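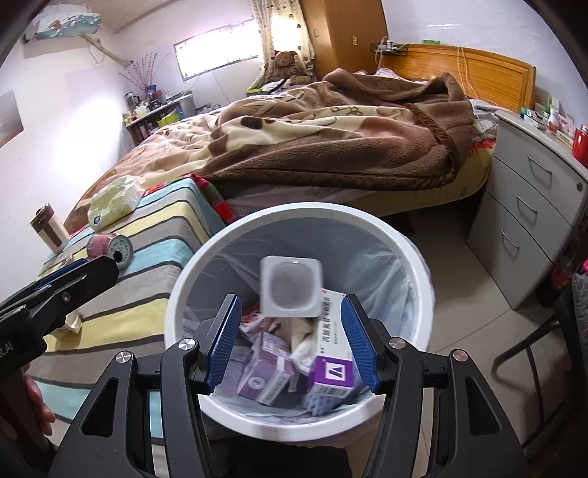 Liner size for round bins, how do you measure?

rimley_27
The bags I buy keep slipping down inside a round bedroom bin. The package gives flat width and height only. Bin is 27 cm across at the rim. Which flat width do I need?

Ragab
Measure around the outside of the rim with a tape and divide by 2. That is the minimum flat width. Then add a little so the bag goes over without stretching. For 27 cm across you get 42.4 cm, so buy 45.

clollent
Disagree with adding width. Extra width is what makes a bag slip. Buy the closest size and let the film stretch. Thin low-density film gives a few percent before it tears.

Ragab
Low-density, yes. The crinkly high-density bags hardly stretch at all and split at the side seam. He didn't say which he has.

rimley_27
Crinkly. Roll of 63, no brand on it.

mitra.sadeghi
Then go with 45. Height matters too: bin depth, plus half the base diameter, plus 8 cm or so for the fold over the rim. Most slipping I see is a short fold, and width has little to do with it.

clollent
Half the base diameter is too much for a flat-seal bag in a light-use bin. Tissues and empty cartons don't push the bag to the floor.

mitra.sadeghi
They do once someone presses them down. Flatten the cartons first and it matters less.

Ragab
A knot in the slack behind the rim works if you already have a whole roll to use up.

rimley_27
Tied the knot, holding so far. Will get 45 next time.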